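Open Day at the Yurt Furniture Works, Narnitham

2014-07-05

The Yurt works opens its doors once a year, and this was my first time going. It sits behind the Flelletti paint store, and the signs from the main road are easy to miss. Parking was in the gravel lot. Tours left from the front office in groups of up to 15.

Our guide was Perihan Duman, who runs the finishing shop. She started us in the lumber shed, where boards sit stacked on spacers until they are ready to cut. Most of the oak comes from Sasusen by truck. She passed a moisture meter around and let people try it on the offcuts. 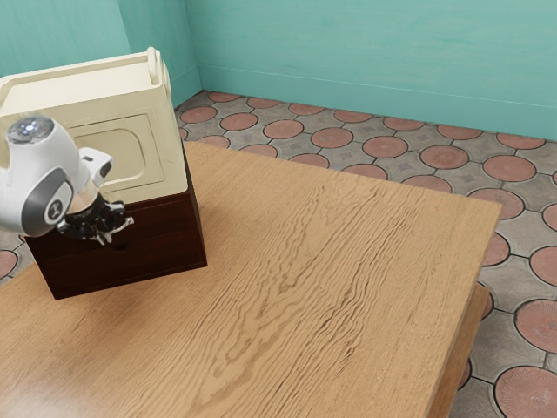 The machine hall was shut down for the visit, apart from one planer they ran for two minutes. Ear plugs were handed out at the door. I would have liked more time at the veneer press, but the next group was already waiting behind us.

After that we went upstairs to hear Duygu Akgül talk about choosing boards for tabletops. She looks for tall arches in the grain and tries to keep them away from the edges. Customers often ask for straight grain and then change their minds at the showroom.
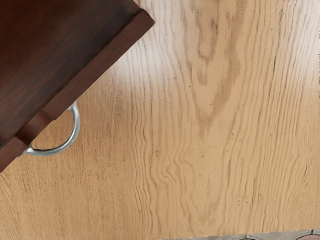

Oak grain on a tabletop, with a darker drawer unit at the corner.

The talk ran long, so the finishing shop got only a quick look. It smelled strongly of oil. Lunch was soup and bread in the canteen, paid for in cash.

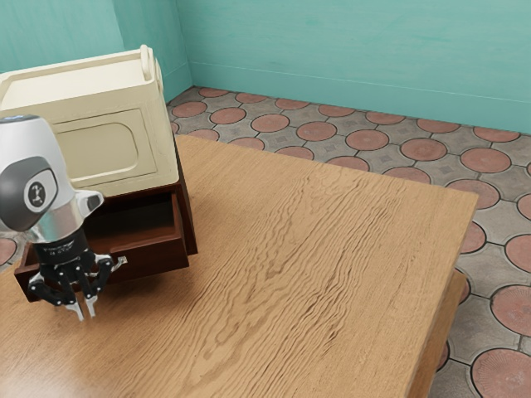
The seconds sale was in the back warehouse. Small stools were 60 and the one dining table I liked was 665, which was more than I had planned to spend. I left with a bag of offcuts. Next year's open day is planned for June, and the office takes names by phone.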